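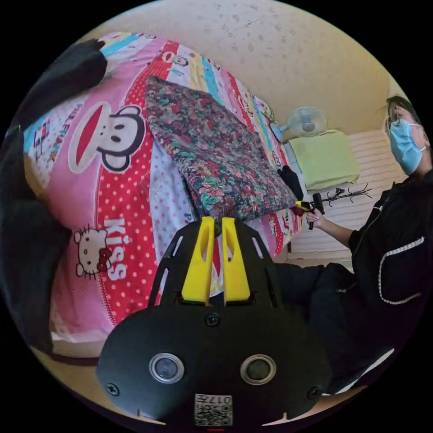

Notizen zum Vortrag "Betten machen im Gästehaus", Freitag, kleiner Saal

Einstieg: kurz warten, bis alle sitzen. Ich heiße Qiuyue Zou und kümmere mich im Gästehaus Amau um Zimmer und Wäsche. Es geht heute um Bettwäsche in Familienzimmern, also um Bezüge, Kissen und die Reihenfolge beim Bettenmachen. Fragen gern zwischendurch.

Punkt eins, Muster. Wir haben lange nur weiß bezogen. Seit Mai liegen in den Familienzimmern bunte Bezüge. Auf dem rosa Bezug mit dem großen Affengesicht ist auch Hello Kitty, auf rotem Grund mit weißen Punkten, dazu das Wort KISS. Kinder mögen das. Eltern haben sich bisher nicht beschwert, zwei haben gefragt, wo man so etwas kaufen kann.

Für die Arbeit heißt ein Motivbezug: Es gibt eine Richtung. Bei Weiß ist egal, wie herum die Decke liegt. Bei einem Gesicht sieht man sofort, wenn es auf dem Kopf steht. Wir legen deshalb vorher fest, welches Ende ans Kopfteil kommt, und nähen innen ein Bändchen an diese Kante. -- Bändchen herumgeben.

Punkt zwei, Kissen. Das geblümte Kissen mit dem dunklen Grund passt eigentlich nicht zum Affen. Ich lasse es trotzdem zu. Kleine rote, rosa und grüne Blüten auf Dunkel, das verträgt sich besser mit dem Rosa als ein zweites großes Motiv. Regel bei uns: ein großes Motiv pro Bett, der Rest kleinteilig oder einfarbig.

Zum Bettenmachen kommt das Kissen erst einmal herunter, auf den Stuhl, nicht auf den Boden. Danach die Fläche und die Bettkante absuchen. Dort bleiben Socken, Haargummis und Ladekabel liegen, und Dunkles übersieht man auf so einem lauten Muster leichter, als man denkt. Dann Decke ausschütteln, Ecken greifen, glattziehen vom Fußende her. Kissen zuletzt.

(Hier vormachen, falls die Decke da ist. Sonst weiter.)

Punkt drei, Waschen. Rot und Rosa die ersten Male getrennt, auf links gedreht, Knöpfe zu. Die Wäscherei Fagundes wollte anfangs alles zusammen heiß waschen, das haben wir abgestellt. Im letzten Jahr waren es 737 Bezüge über alle Häuser, das Haus in Stoltorcombe mitgerechnet. Davon haben wir rund 400 selbst gewaschen. Die Zahlen nur nennen, wenn jemand nach dem Aufwand fragt.

Punkt vier, Lager. Bezug und Laken zusammen falten, alles in den eigenen Kissenbezug stecken, Motiv nach außen. So muss man im Schrank nichts auseinandernehmen. Die Regalschilder sind von Rerkeo, Papier mit Klebeband geht auch.

Falls Zeit bleibt: Frage nach Flecken auf hellen Stellen. Kaltes Wasser zuerst, Gallseife, eine Stunde liegen lassen -- kein Bleichmittel auf bedrucktem Stoff.

Danach Pause, Kaffee steht im Flur. Musterstücke vorher wieder einsammeln.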